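The Hedge at Dusdale

A short story 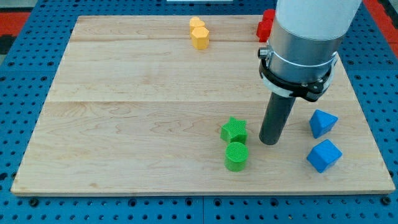
One: The Letter

By the time the letter came the hedge had been growing for nine years without so much as a trim, and my aunt was rather proud of it. It ran the whole length of the lane side, all the way from the gate down to the old pear tree, and in a good summer you could stand on the back step in your nightdress and not a soul in Dusdale would be any the wiser. She often did, too, with her tea, talking to the blackbirds.

The letter was from the parish, and it said that the hedge at 551 Moreira Lane was leaning on the footpath and would she kindly see to it before November. She read it to me twice over the telephone, the second time in a voice, and then she asked whether I still had those long-handled loppers and what I was doing at the weekend.

Two: The Cutting

I drove over on 21st October with the loppers, a flask and the wrong gloves. It was one of those soft grey mornings when everything smells of leaves and somebody's bonfire, and my aunt was already up the steps in my late uncle's jacket, snipping at the top with kitchen scissors (I am not joking) and letting the bits fall down her collar.

We worked until dinner time. I had forgotten how much there is inside a hedge. We found 2 tennis balls gone green, a wren's nest as neat as a purse, a trowel she had accused the neighbours of borrowing, and right in the thick of it a rose, still trying to flower, its one long stem gone up through all that privet looking for the sky.

"Well, I never," said my aunt. "That's the Tastitz."

My uncle had planted it the spring they moved in. He paid 50 pence for it off a market stall, with a label tied on in string, and it sulked for a season and then, so they both supposed, died. She held the stem between finger and thumb for quite a while, and I went and saw to the flask.

Three: The Gap

We cut round it, of course. It made a dreadful mess of the line, and left a gap you could have led a pony through, and when the man from the parish walked by with his dog he stopped and looked at it for some time before he said it was much better, thank you.

My aunt drinks her tea in her dressing gown now. People wave at her through the gap, and she has taken to waving back.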